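Automation at Stisgate: staff questions

What is changing on the preparation line?
From June, repetitive handling at two stations passes to Plakitz arms. Operators move to set-up, checking and fault clearing.

Will anyone lose their job?
No posts are being removed. Night cover is reduced and day cover increased by the same number of hours.

How do the arms learn a task?
Operators demonstrate it with a hand-held gripper. Each demonstration is recorded and checked before use. A typical task needs more than 700. 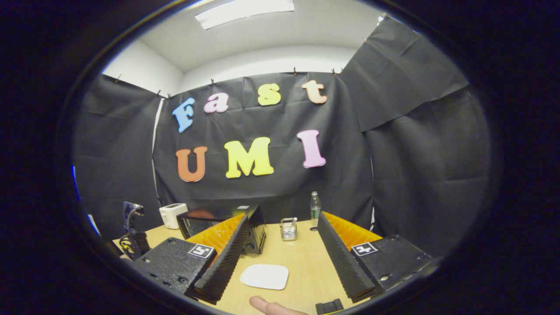
By Heather Lindsay, Process Engineering
Updated October 8, 2025

The fingers of the hand-held gripper are ridged and have soft pads on the inner sides. A square marker sits on top of each gripper body. Keep both markers clean and uncovered.

Is demonstration work paid differently?
It is paid at the setter rate, grade 7, for the full shift.

Can I refuse to record?
Yes. Tell your shift lead before the rota closes. Refusals are not noted on appraisals.

Are recordings used to measure my speed?
No. Files are stored without staff numbers.

Who do I call if an arm stops?
Press the stop button, then ring extension 111.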